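Keeping Pet Bedding, Knits and Covers Free of Hair

Hair and dander are removed most easily from fabric that is dry. Once the fabric is wet, the hairs lie flat, wrap around the yarn and stay there through the rinse. Most of the steps below therefore take place before the washing machine is switched on.

Before washing

Take the item outdoors and shake it hard, holding it by two corners, then by the other two. Go over flat fabric with a damp rubber glove, always in the same direction, and collect the roll of hair that forms at the end of each stroke. On fleece, a window squeegee with a rubber blade does the same job faster.

Run the item in the dryer on the no-heat setting for 8 minutes. Clean the lint screen immediately afterward. With a double-coated dog in the house, the screen may be full after a single blanket, and a full screen passes hair back onto the load.

Washing

Wash pet items separately from clothing. Fill the drum to half at most, because hair needs moving water to be carried off. Use the normal dose of an unscented detergent and select an extra rinse. Skip fabric softener on towels and crate pads; it leaves a film that lowers absorbency.

Knitted throws need different treatment. Claws pull loops, and an agitator will turn a pulled loop into a hole. Work any loose loop through to the back with a blunt needle before washing, and do not cut it. Use a mesh bag, cool water and the slowest spin available. Dry flat on a towel.
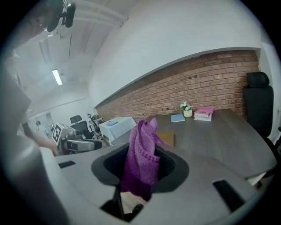
Purple knit with a ribbed, slightly open texture.

Openwork knits hold less hair than brushed fabrics but hold it deeper. A slicker brush will damage them. Use a strip of packing tape pressed straight down and lifted straight up.

Drying and the machine itself

Tumble dry fleece and cotton on low, and stop the machine once to empty the screen. Foam inserts are air-dried standing on edge, and should not go back into the cover until the center is dry. In our utility room in Grønli that takes from Saturday morning until the following evening, longer in September when the heating is still off.

After each pet load, wipe the door gasket with a paper towel, including the fold underneath. Run an empty rinse cycle. Open the drain filter once a month with a shallow tray under it.

Storage and rotation

Keep two covers per bed, one in use and one clean. Store the clean one in a closed bin away from the food. A dry-food bin that holds around 11 pounds fits beside it on a standard utility shelf.

Litter mats follow the same order: shake, brush dry, then rinse with the spray head on low. Hang them over the tub edge, textured side out, and leave the litter box area clear until the mat is back in place.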